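Srour Planner: Frequently Asked Questions
Maintained by the Leltach software group. Last revised in June. 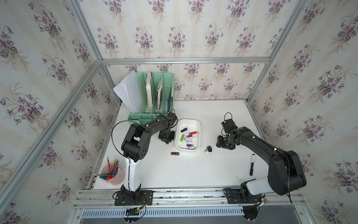
Srour is the planning and control layer we use for two-arm tabletop cells. It takes object poses from the perception process, decides which arm goes where, and sends joint targets to the controllers. The questions below come mostly from people setting up the sorting task for the first time. In that task the scene file has to list everything an arm could hit, so a cell with a pencil cup standing next to the left arm's column and a file organizer against the back wall needs both entered as fixed obstacles. The tray is entered as a container, and USB drives are left out of the file entirely because perception supplies them at run time.

Which arm picks up a given drive?

The one with the lower path cost. If the two costs are within the tie margin, the arm that moved least recently gets the job. You can force a choice with the arm_hint field, but the planner will ignore it if that arm can't reach.

Does Srour handle drives that are outside the tray?

Yes. Set pick_region to table instead of tray. Drives lying on the tabletop usually get a better grasp score than drives leaning on each other.

How fast does the control loop run?

200 Hz on the joint controllers. Planning runs in its own process and doesn't block the loop. If a plan comes back late, the arms hold position.

Why did my plan fail with NO_CLEARANCE?

Usually the obstacle boxes are too big. The default padding is 55 mm, which is generous and works badly near the front rail. Lower it for each obstacle by hand. Please don't lower the global value — it also applies to the arm-to-arm check.

Pens and markers keep showing up as drives. What do I change?

Raise the length filter in the detector config. A marker lying flat has a similar width to a drive, and the older Westudlow weights confuse the two. The current weights do better, but we still keep the filter on.

Does a patterned background matter?

For depth, no. For the color segmentation, sometimes. Crop the detector to the table polygon and most of the false hits from the walls go away. The calibration tool writes the polygon for you if you pass --save-table.

How many recorded episodes do I need to tune the grasp scorer?

We used over 600 for the current release. Adapting it to a new tray takes far fewer, but we don't have a firm number yet. Kamonchanok Khunthong keeps the notes on this in the wiki.

Can both arms enter the tray at once?

Not in version 9. The tray is treated as a shared zone with a lock. Taras Hrytsenko has a branch that splits it into halves. It passes in simulation and has had very little time on hardware.

Do I have to recalibrate after moving a base plate?

Yes, even if it looks like it went back in the same bolt holes. Run the two-arm calibration, then the touch test.

Can I run Srour without the Adberg bridge?

In simulation, yes. On hardware the bridge is what talks to the grippers, so you need it. Start it before the planner or the planner will exit with GRIPPER_TIMEOUT.

Where are the logs?

In the run folder, one file per process. Send all of them with a bug report, along with the scene file and the git hash.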